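Home > Electric Conversions > FAQ
Last updated 28 May 2021

Converting a classic car to electric: your questions answered

We love old cars and we love electric motors, so you can imagine how much fun we have putting the two together! These are the things people ask before booking a car into the Troltholm workshop.

Which cars can you convert?
Most rear-wheel-drive cars with a separate gearbox are good candidates. Small coupes and pickups are our favorites — plenty of room under the hood, and they feel wonderful with instant torque. Rusty shells need welding before we can start.

Do I keep my gearbox?
Usually, yes. We bolt the motor to the original bellhousing with an adapter plate, and most owners leave the car in second or third all day long. You can still shift if you enjoy it (we do!).

How far will it go?
Our Kaklow two-seater, with the bigger pack, managed 217 miles on back roads in May. Highway driving will bring that down, and so will a roof rack. 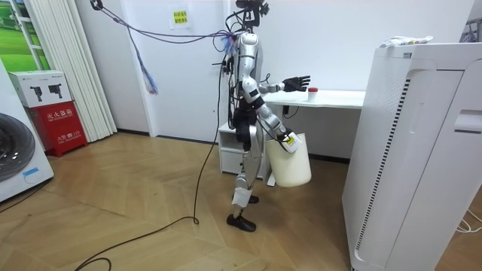
A robot hand reaching toward a cup with a red lid.

How long does charging take?
Overnight at home on a Level 2 charger. An empty pack takes 8 hours, and topping up after a normal commute is much quicker. Fast charging is available on the larger pack only.

Will the car get heavier?
A little, on most builds. We split the batteries between the front and the trunk to keep the balance close to original, then fit new springs to suit. Myroslav Bondarchuk sets up the suspension on every car and he is wonderfully fussy about it.

Can the conversion be undone?
Yes! We don't cut the chassis, and your old engine goes home with you on a pallet.

How long is the wait?
Seven months at the moment, plus two for the build itself. Deposits are refundable until we order your batteries.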